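Chapter 4
Joints, Grout and Movement in Tiled Surfaces
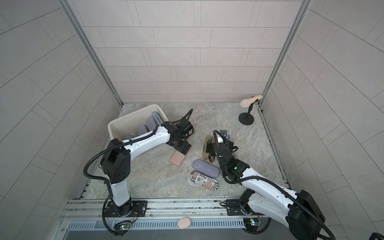

Tülin Sarıgül objected, in a margin note to an early draft of this chapter, that most books on tiling treat the joint as the space left over once the tile has been placed. Her note asked that the joint come first and the tile second. The order of the sections below follows her request.

4.1 The joint as a part of the wall

A tiled surface is made of three layers: the backing, the adhesive bed and the tile. The joint passes through the outermost layer and sometimes through the bed as well. It takes up small differences in tile size, it lets the surface be sealed against water, and it absorbs part of the strain that builds up when the backing shrinks or swells. A wall laid with no joints at all will often lift at its weakest row within a few seasons of heating and cooling.

Two kinds of joint must be kept apart in the reader's mind. A grout joint is filled with a stiff cement or resin mix. A movement joint is filled with a soft sealant and runs through to the backing. Grout must never be used in a movement joint. The reverse error, sealant in an ordinary grout joint, does less harm but collects dirt.

4.2 Bond patterns

Tiles may be laid in straight rows, with all vertical joints in line, or in a staggered bond, with each row offset from the one beneath it. The offset is stated as a fraction of tile length. A half offset is common with short tiles. Long tiles are seldom perfectly flat, and in a half offset the high middle of one tile meets the low ends of the two tiles next to it. The step between them is called lippage. An offset of one third reduces it.

Staggered bonds hide small errors in tile length. They do not hide errors in level, and the first row must be set to a line and checked before the bed stiffens.

4.3 Corners

Inside corners are movement joints in every case. The two walls have separate backings and will not move together. The corner may be left as a plain sealant joint or covered with a trim, provided the trim is fixed to one side only. In the Baysal bathhouse, studied in Section 4.6, the original corners were grouted solid. Cracks had opened along the full height of 14 of them by the first February after completion.

4.4 Grout color and joint width

Color has no effect on strength. It does affect how the width of a joint is judged by eye. A gray grout between pale tiles shows every change in width, and the fitter should use spacers throughout. Wet grout is darker than cured grout, so samples must be left to cure fully before they are compared with the tile.

Terms used in this chapter: bed, bond, grout joint, lippage, movement joint, offset, trim.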